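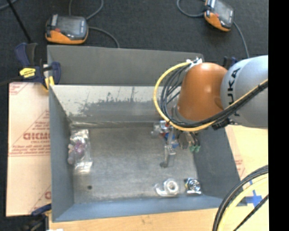 Gheorghița Bratu had worn number 10 for the Flangate women for six seasons, and in September the new coach gave it to a nineteen-year-old. He did it before practice, while the equipment manager was handing out shirts. Bratu asked what number she had now. The coach looked at his list and said 2. She had worked all day at Pruveo and her shoulders hurt, and for a moment she thought about work, where there was a big gray metal bin with no lid and things went into it and you didn't ask about them again. Then she took the shirt and put it on.

"That's a defender's number," she said.

"You're a defender," the coach said. "As of now."

The girl's name was Baxter. She was fast and she knew it, and she had the sense not to say anything in the locker room. She sat down two hooks away and pulled her socks up over her shin guards and then pulled them down and did it again.

They lost the first game with Bratu at right back. She was caught too far up the field both times Stekolell scored. On the bus she sat by herself near the front and ate a cheese sandwich. Her sister texted to ask if she was still coming for Thanksgiving, and did she want to bring the beans or the rolls. She wrote back rolls.

The next week she stayed after practice. She asked Baxter to run at her.

"How many times?" Baxter said.

"Until they turn the lights off."

Baxter ran at her. The first few times she went by on the outside and Bratu turned too late. After a while Bratu stopped watching her feet and watched the ball, and then she gave up some ground and made the girl come inside, onto her left. Baxter's left was no good. She knocked the ball too far ahead of her and Bratu stepped across and took it.

"Do that again," Bratu said.

It happened again. Baxter put her hands on her hips.

"Everybody's going to figure that out," Bratu said. "You need to be able to hit it with the left."

"I can hit it with the left."

"Then hit it."

Baxter hit it with the left and it went over the fence into the parking lot. They both went to get it. It had rolled under a pickup, and Bratu had to lie down on the asphalt and hook it out with her foot. The lights went off while she was under there.

Stekolell came to Flangate for the last home game. The club announced the crowd as 794. The owner had wanted 1,000 and had told the paper so, and he stood behind the bench in his good coat, looking at the empty end of the bleachers.

It was still nothing to nothing late in the second half when their winger came down the side at Bratu. She gave up ground. The winger came inside and Bratu took the ball off her and looked up. She used to hate waiting for that pass. She hit it long, over everybody, into the space in front of Baxter.

A defender got across and closed off the right. Baxter shifted the ball and hit it with her left. It wasn't hit well. It bounced twice and went in off the post.

The others ran to Baxter and piled on. Bratu was too far back to bother. She walked over to the touchline and asked for some water, and the coach handed her a bottle and told her there were nine minutes left, so she drank some and went back to her position.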